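Home Reviews Live Gear Forum

Skarnel – Gunawardena (Histby Records)

Four-piece, second album, heavy as a wet sofa. Sidra Butt still on vocals, Tanveer Gilani still refusing to turn his guitar down. Good. The first record had songs but sounded like it was taped through a wall, and this time they've let Isabelle Li produce it and you can hear the bass. Hina Jadoon has apparently been playing all these clever little runs the whole time. Who knew.

Opener "Tromuteck" is the one you'll have heard. Big dumb riff, bigger chorus, over in under 4 minutes. Plays great in the car. Not so sure about the spoken bit before the last chorus, it's mixed so low I had to go back twice and I still can't tell you what she's saying. Something about a bridge?
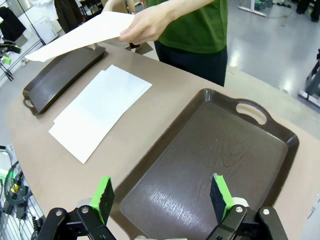 Track two is the fast one and it's a beauty. Drummer Sohail Mohmand goes off like somebody dared him to, all double kick and crashing about, and then it drops to half speed for the solo and Gilani gets to do his slow bendy thing. Best guitar moment on the record for me. My neighbor knocked on the wall, take that as you like.

Then it sags a bit. Two ballads back to back, why would you do that. First one is fine, sweet even, nice acoustic intro and Butt sings it low where her voice has that bit of gravel. Second one has strings. Fake ones I think, off a keyboard, and they sit on top of everthing like a lid. Skip.

Side two much better. The title track is seven minutes and earns most of them, there's a long build in the middle with just bass and floor tom that I could've listened to all night. Closer is a boogie, basically, straight out of 1978, handclaps and everything. Silly. Loved it.

Grumbles: the vinyl I got has a pop right through the quiet intro of the last song on side one. Lyric sheet print is tiny, gray on black, had to hold it under the kitchen light. And the snare is too loud on the whole first side, sort of a clack where you want a thud. Turn the treble down a notch and its fine.
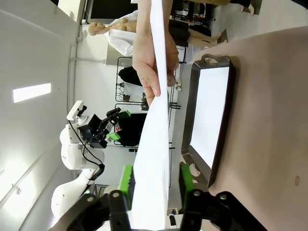
Is it worth getting if you didn't like the first one?

Depends what put you off. If it was the sound then give this a go, the production is miles better. If it was Butt's voice, she's louder now, so I'd leave it.

Vinyl is limited to 1,444 copies, CD and download as well. They're back out on tour in May with a second guitarist on board, which should fill out the title track live. I'll be down the front with earplugs in. Score: 4 out of 5, would be more without the strings.

Contact us | Copyright, all reviews belong to their writers | Back to top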